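Seit Oktober fahre ich wieder mit dem Zug zur Arbeit, 138 Kilometer hin und abends dieselbe Strecke zurück. Das Auto habe ich an Prys Prydderch verkauft, für 800 Euro. Er wollte erst nur 700 zahlen, hat sich dann aber die Winterreifen angesehen.

## Der Morgen

Der Zug geht um kurz nach sechs. In Bromberg steige ich um, dort habe ich neun Minuten. Das reicht, wenn der erste Zug pünktlich ist und der zweite vom gleichen Bahnsteig fährt. Ist beides nicht der Fall, stehe ich eine Stunde in der Halle. In den ersten Wochen kam das dreimal vor.

Ich sitze im hinteren Wagen, weil dort die Treppe näher ist. Meistens lese ich. Podcasts gehen morgens bei mir nicht, ich schlafe dabei ein und verpasse den Umstieg. Einmal bin ich so bis zur Endstation gefahren und habe dort im Café Bayram gefrühstückt. Die Linsensuppe war gut, der Kaffee nicht.

## Essen für unterwegs

Am Bahnhof kaufe ich nichts mehr, das wurde mir zu teuer. Ich nehme abends zwei Brote und etwas Obst aus der Küche mit, dazu manchmal etwas zum Knabbern für die Rückfahrt. Bananen lasse ich zu Hause, die sind mittags braun und der ganze Rucksack riecht danach. 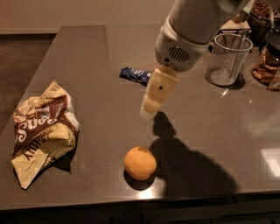

## Der Heimweg

Abends ist der Zug voller. Bis Bromberg stehe ich oft, danach wird es leer. Oľga Bartoš aus der Buchhaltung fährt einen Teil der Strecke mit. Wir reden bis zum Umstieg, dann nimmt sie den Bus.

Gegen halb sieben bin ich zu Hause, mit dem Auto war es meist eine halbe Stunde früher. Dafür habe ich in der Zeit vier Bücher gelesen, im ganzen Jahr davor waren es zwei. Die Monatskarte kostet mich weniger als früher der Sprit. Im Januar kommt der neue Fahrplan, und wenn der Anschluss morgens wegfällt, muss ich mir etwas anderes überlegen.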